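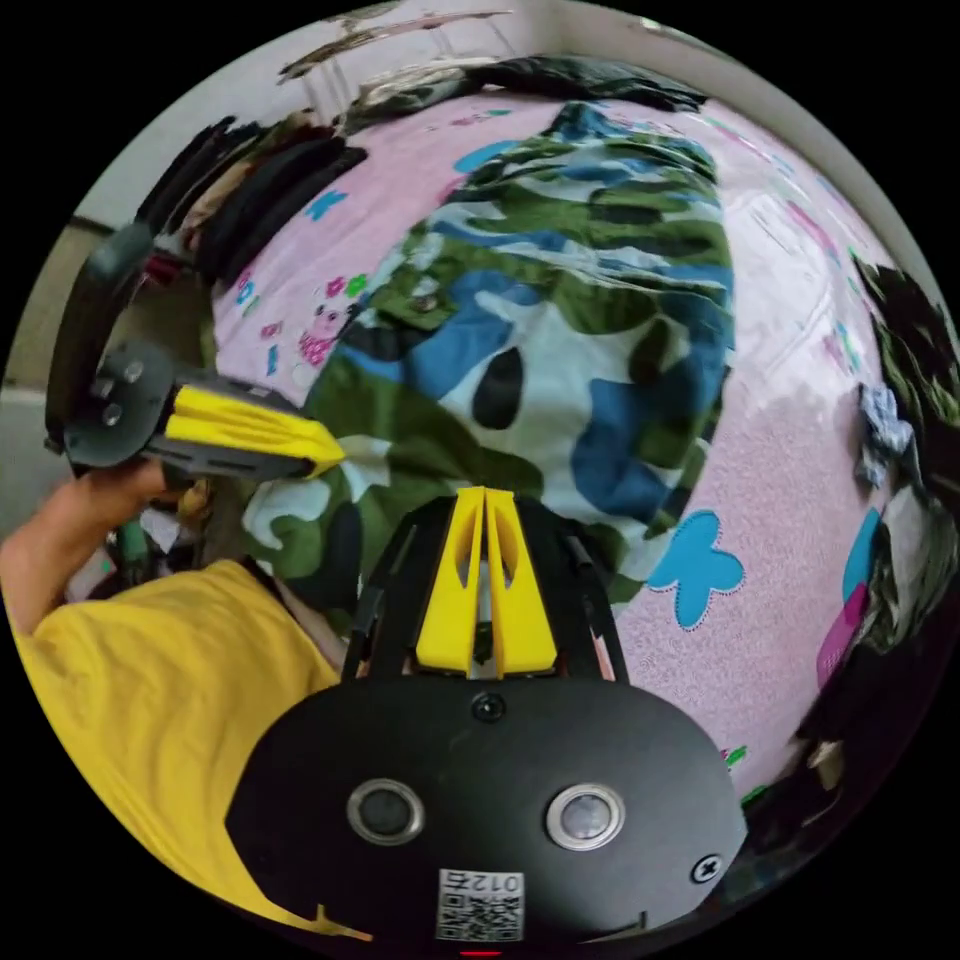 Dewanti Osman would like it known that the bed is for sleeping in, and that anyone who wants to teach a machine to fold a shirt should get the clothes off it by 9 p.m. Her note came in January and has gone straight to the top of the Flurwood house rules for folding with grippers, which the rest of us wrote and she improved.

We fold at home, on real beds, with a hand gripper in each fist, and we have all developed opinions. What follows is the current list. Break a rule if you must, but tell the next person which one.

Before you pick anything up

Make the bed. A wrinkle in the sheet gets pinched along with the cuff, and then you are folding the furniture. Pull the sheet flat and tuck it in on the side you stand on.

Keep the waiting pile at the far edge. You should be able to reach one garment at a time without waking the others. If the pile starts sliding toward you like a slow avalanche, stop and push it back with your forearm, before you start a fold and never in the middle of one.

Empty the pockets. Coins, receipts, the good pen. Fasten zippers but leave buttons and snaps alone unless the fold needs them closed.

Wipe the lenses with a dry cloth. Your T-shirt doesn't count, however recently it was clean.

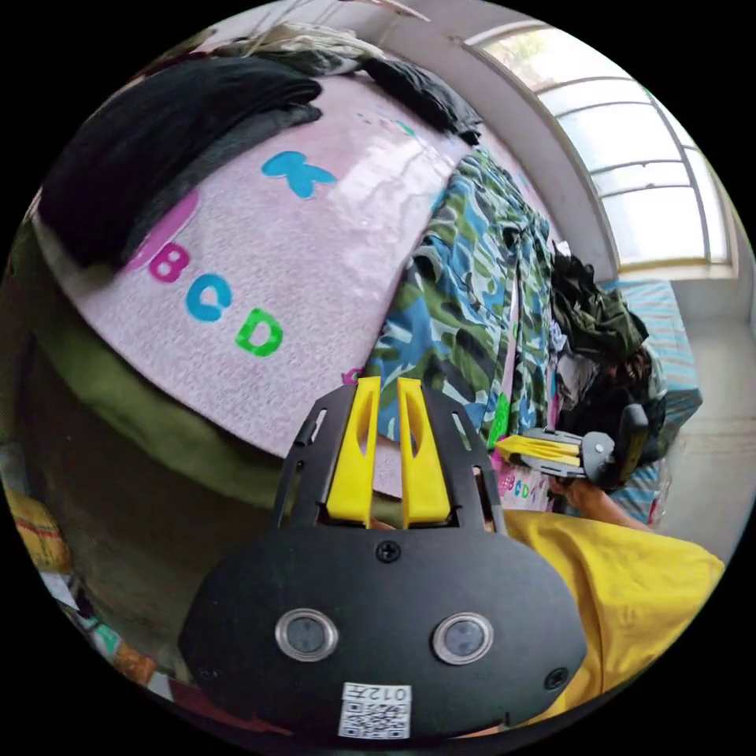 Ikhsan Pattinasarany wrote in to object to the rule on sleeves. He says long sleeves should go in first, always, and that people who start from the hem are storing up trouble for later. We tried it his way and he's right, which we have told him once and don't plan to repeat.

While you work

Both hands low. The fingers should come in close to the cloth, tips first. Diving from a height looks heroic and mostly gets you a fistful of bedsheet.

Pinch a corner or a seam. The middle of a panel will stretch, and a stretched panel lies down wherever it feels like.

Lift, then move. Dragging takes the sheet along for the ride.

Move at the speed of somebody folding for a slightly critical aunt. The old Trollthorpe sheet allowed 19 seconds for a T-shirt, and I can only assume they owned one very small T-shirt. Take what you need. A slow clean fold is worth keeping and a fast lump isn't.

If you drop a corner, pick it up again and carry on. Dropped corners are part of laundry. Don't sneak a bare hand in to help. The grippers do all the touching from the first pinch to the last pat, and a helpful thumb spoils the whole take.
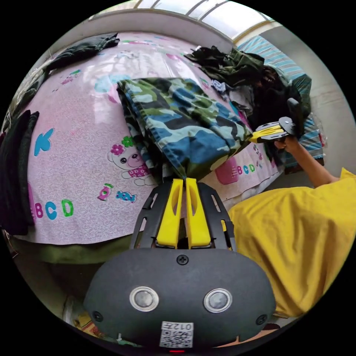
Pinched at one end, held at the other.

Pants, jackets and other heavy things

Heavy cloth wants two grips, one at each end, and a little tension between them. Too much and one end pops loose and slaps you. Lay it down from the far side toward yourself and let go of one end at a time.

Thick seams don't sit well between the fingertips. Move in a couple of inches and try again before you squeeze harder. Squeezing harder is how Lubis, our oldest pair, ended up with a bent finger and early retirement in the sock drawer.

Patterned cloth on a patterned sheet is allowed. It's harder to see the edges, for you and for whatever learns from you later, so go slower and feel for the hem. Homes are full of busy sheets and we'd be fibbing if we only ever folded on plain ones.
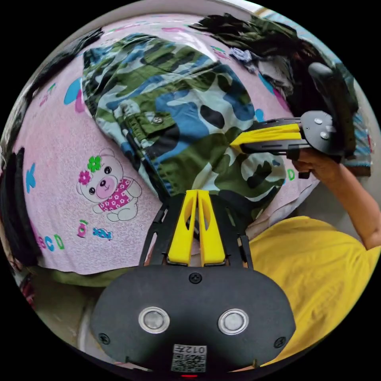

When you're done

Set the grippers down on something flat, fingers closed. A bed doesn't qualify, as it bounces.

Write down what you folded and where you gave up. "Gave up" is a perfectly good entry. The Prultevis notebook has 1309 lines in it and a good number of them say "fitted sheet, no."

Put the clothes away. A folded pile left overnight gets sat on by morning, usually by the person who folded it.

Then give the bed back. See Dewanti, top of page.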